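Search this site
Enter keywords
Go

Randgate Allotment Society – minutes of the summer members' meeting
Posted 6 Aug 2024 by the Minutes Secretary

The meeting opened late, the hall door having been locked again. 27 members present. Apologies were taken as read.

Minutes of the last meeting

Agreed, with one correction. The minutes said the water trough on the lower path "had been repaired". A member asked for this to be changed to "had been looked at". The trough still leaks. Changed.

Water charges

The Chair reported that the water bill for the half year came to £587, against £206 for the same period last year. The supplier says the reading is right. Several members doubted this. It was a wet spring and hardly anyone had a hose out before June.

The Chair's view was that people use more than they think. The member from plot 14 asked what evidence there was for that and was told it was a general impression. She asked for it to be minuted that a general impression does not run up a bill that size, and that a split pipe might.

Kuvlow, the contractor who laid the new pipe along the hedge, has been asked to come and check the joints. They replied that their work was tested when it went in. No test sheet has been seen. The Secretary will ask for it in writing and the bill will be queried in the meantime. The meeting did not agree to raise rents to cover it, although this was proposed and seconded.

The Hundska compost scheme

A leaflet had been passed round beforehand. Hundska would supply sealed compost bins on a yearly hire, and claims finished compost in 20 days. The member who brought the leaflet thought it worth a trial on the two empty plots by the gate.

There was a long discussion. One member asked what was meant by "finished". The leaflet does not say. Another had used something similar at a previous site and got a bin of warm grass clippings and a great many flies. It was pointed out that the photograph on the leaflet shows a bin with nothing in it. The hire charge goes up after the first year, in the small print on the back, by an amount "to be advised".

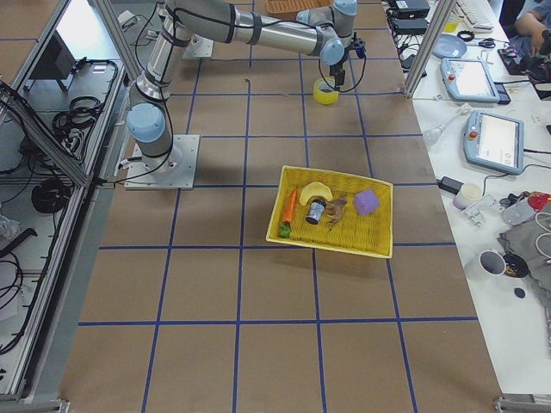

The proposer said that all new things get this sort of reception here and that the same was said about the shredder. A member replied that the shredder has been under a tarpaulin since December. The Chair asked that remarks go through the Chair.

Put to the vote, the trial was not carried. It may come back if Hundska can name another allotment site that has used the bins for a full season and is willing to be telephoned.

Seed order

The joint order with Majimbun closes at the end of next month. Last year's onion sets were small and a fair number were soft. Majimbun offered a credit note, which turned out to be valid only on orders of a size we have never placed. Members were split between going elsewhere and staying put for the discount, said to be up to 20 per cent. The Secretary remarked that on her own order it had come to rather less than that once carriage was added.

Agreed to stay with Majimbun for seed potatoes and garlic, and for members to buy their own onions.

Hedge and lower path

The council has said again that it will cut the outer side of the hedge "in due course". Same wording as last year. Members with plots on that side are free to cut back what hangs over, but please take the cuttings home – the heap by the gate is now on the path and the postman has complained.

Autumn show

The hall is booked. Classes as before, except that "heaviest marrow" will be weighed on the society's own scales and not on scales brought by the entrant. This was carried without discussion, though with some muttering from the back.

A request for a new class, "best use of a small plot", was left over. It was felt that judging it would cause trouble.

Any other business

Missing from the shed: one long-handled fork and the good watering can rose. The rose has been missing before and came back.

A member asked whether the suggestions box is ever opened. The Chair said it is. The member said she had put in the same suggestion three times. The key is to be found and the contents read out at the next meeting.

Meeting closed. Next meeting in December, in the small room if the heating is working, otherwise in the main hall with coats.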